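Ticket 201: shared printer drops off the network at the Tetudbridge office
Opened: April 2025
Status: waiting on vendor

**Problem**

The label printer on the second floor goes offline after 17 minutes idle. Jobs sit in the Mokis queue and never print. Turning the printer off and on brings it back until the next idle period. The Furnival office has the same model and no trouble.

**Tried so far**

1. Replaced the network cable and moved to port 27 on the switch. No change.
2. Gave the printer a fixed address. It still drops, but the queue now shows "not responding" instead of "not found."
3. Turned off sleep mode in the printer menu. The setting goes back to on after a restart.
4. Sent a large color page from the Gamumeck viewer to rule out a problem with small label jobs. The page printed, then the printer dropped at the usual time. 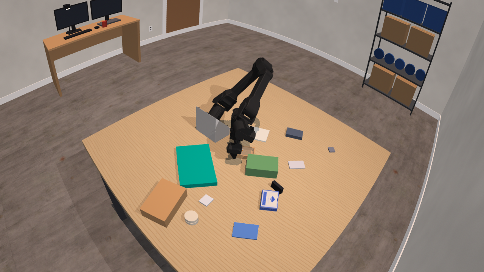

5. Opened port 80 in the office firewall so the printer's web page loads. Sleep mode can be turned off there too, and it also resets.

**Next**

Asked the vendor for newer firmware. Until it comes, restart the printer before the morning batch. Do not delete stuck jobs, they print after the restart.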